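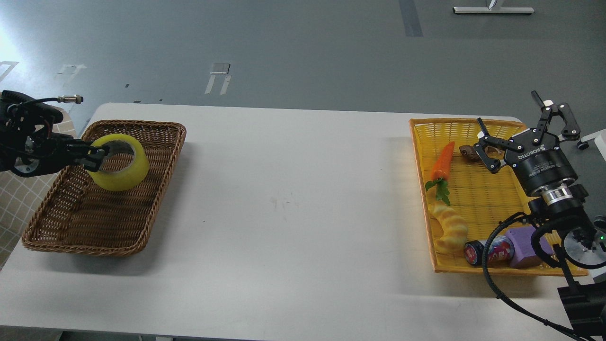
Yellow packing tape in a wicker basket, at one end of a long white table.

The Bill Nobody Could Read

My mother keeps her phone bills in a shoebox, and last August she asked me to explain one of them. I've been writing about telecom for most of my working life. I have sat through whole conferences on spectrum auctions (and stayed awake for most of them!). So I put my glasses on, sat down at her kitchen table and read the thing front to back, and then I had to tell her I had no idea why she owed what she owed.

There was a charge called "recurring service adj." and another called "recurring service adj. (prior)." One was positive, one was negative, and they didn't cancel out. There was a discount that appeared on page one and then seemed to be taken back on page three under a different name. The total at the bottom matched what had gone out of her bank account, and that was about the only thing on it I'd have sworn to.

I complained about this in a column, as I do, and got more mail than I've had for anything else. Most of it was from people with shoeboxes of their own. One message came from Ayten Başaran, who runs billing at Andetex, and it was one line long: "Come and see how ours gets made, it's worse than you think."

Well, you don't turn that down.

Andetex is a small operator. It sells mobile and home broadband, mostly to households, and its office is in Dağdelen, on two floors over a tile showroom. I'd pictured a billing department as a kind of engine room, with people running around at the end of the month. It's very quiet. There's a kettle, a lot of plants, and a printer that Ayten won't let anyone replace. She has worked there since before the company sold broadband at all, and she talks fast and draws boxes on whatever paper is closest while she does it. I came home with four of her drawings in my bag and I can still only follow two of them.

The first one shows where a bill comes from. I had always assumed (and I bet you have too) that somewhere in the company there's a page with your name on it, and every month someone or something prints that page and sends it to you. There is no page. There's a system that knows what plan you're on, another that knows what calls you made and what data you used, one that knows about the broadband line, and one that knows whether you paid last time. Once a month a piece of software called Pastum goes around and collects from all of them, does the arithmetic, and pours the result into a template.

Pastum is good at arithmetic. Ayten was very firm on that, and she got a little annoyed with me when I kept calling the bills "wrong." They almost never are. What Pastum does badly is words. Every line on the bill needs a label, and the label comes from whichever system the number came from, typed in by whoever set that product up, on whatever day they did it. The box for the label has a limit on how many characters you can fit. So "Adjustment to your recurring service charge for the part of the month before you changed plans" turns into "recurring service adj. (prior)," and there was my mother's mystery, solved by a woman who'd never met her, at a different company, in the time it took the kettle to boil.

It turns out everybody in the business has a version of that label. When I read mine out loud, a man two desks over laughed so hard he had to take his headset off.

I asked how many different labels Andetex had. Ayten had wondered the same thing two years earlier, and she'd had them all pulled out into one long list. There were 643. She printed it (on that printer) and taped the sheets along the corridor, and people from the other floor came down to look. Several labels were for products the company had stopped selling. A few were in capitals for no reason she could find. Two were identical except for a space at the end, and they meant different things, and both of them were live.

Here is where I expected the story to get dull, with a project plan and a steering group. What she did was ask the call center for the bill calls. She didn't want the report on the calls, she wanted the calls themselves, and she got 1,000 recordings and listened to them in batches with her team, usually in the hour before lunch. I asked if it was depressing. She said it was more like listening to someone trying to find a light switch in a strange house. You want to shout "left, left!" and you can't.

What surprised them was how few people were calling to dispute anything. They'd ring up, wait in the queue, get through, and say something like "I just want to check this is right." It was right. The agent would say it was right. The customer would say thank you and hang up, and then quite a lot of them would ring again the next month with the same question about the same line. Everyone was perfectly polite. The agents had scripts for angry callers and none for people who were only a bit lost.

The other thing was the first bill. I hadn't given this any thought at all, but of course it's obvious once you hear it. Your first bill from any phone company is nearly always the strangest one you'll ever get. You've joined partway through a month, so there's a part month, and then there's the month ahead, because most plans are charged in advance, and maybe there's a setup fee, and maybe there's an offer that hasn't kicked in yet. You signed up for one price and you've been sent a bill for some other, bigger number. It's the first piece of paper you've had from these people! And it looks like you've been had.

Ayten's team rewrote the first bill before they touched anything else. The new one has a short paragraph at the top, in ordinary sentences, that says this bill is higher than your usual one, gives the reason, and tells you what next month's will be. That paragraph took them longer than you'd believe. Legal wanted the word "estimated" in it. Marketing wanted the word "welcome," and also a picture of a family on a couch. She let marketing have "welcome."

After that they went down the corridor with pens. The dead labels went first, and then the duplicates. Of what was left, they kept 300 and rewrote every one of them, with a rule Ayten borrowed from her sister, who teaches second grade: if you can't say it out loud to somebody without adding "which means," it isn't finished. "Recurring service adj. (prior)" became "Old plan, up to the day you changed." I think that's lovely. I'd frame it.

Getting the longer labels to fit was a fight of its own, and this is where Odex comes into it. Odex did the original installation of Pastum at Andetex, and the character limit turned out to be theirs. It had been set to suit the width of a column on a paper form that hadn't been used in years. Ayten asked them to lift it. Odex sent back a quote. She asked again, with somebody from finance on the call, and the quote got smaller. The actual change, once they got around to making it, took 16 minutes. She timed it, and I don't blame her.

I did ask the question you're supposed to ask, about whether it worked. She was careful here, more careful than I wanted her to be. Calls about first bills have dropped and stayed down, and the team in the call center noticed before anybody showed them a chart. Calls about other bills dropped and then crept up a bit after a price change, as you'd expect. She doesn't claim that anyone stays with Andetex for its invoices. I tried to get her to say so, for the sake of my article, and she offered me more tea.

There's plenty they haven't fixed. Roaming is still a mess, in her words, because the labels for that come in from foreign networks and she can't take a pen to those. Business customers are still on the old template. The app shows a different breakdown from the paper bill, and it belongs to another department, one floor up, and I gathered from the pause that this is a sore point. When I asked about it she drew me another box, with a line going up to it, and then she drew a small padlock on the line.

I've been going back through my own bills since that trip, which is not how I thought I'd be spending my evenings. Gas, water, the car insurance, the gym I don't go to. My water bill has a line that says "std chg var," and I called them up to ask about it. The man was very nice. He said he'd check for me, and I was on hold long enough to do the dishes, and he came back and said yes, it was right.

I sent my mother the translation of hers, by the way. She wrote it on the back of the bill in pencil and put it back in the shoebox.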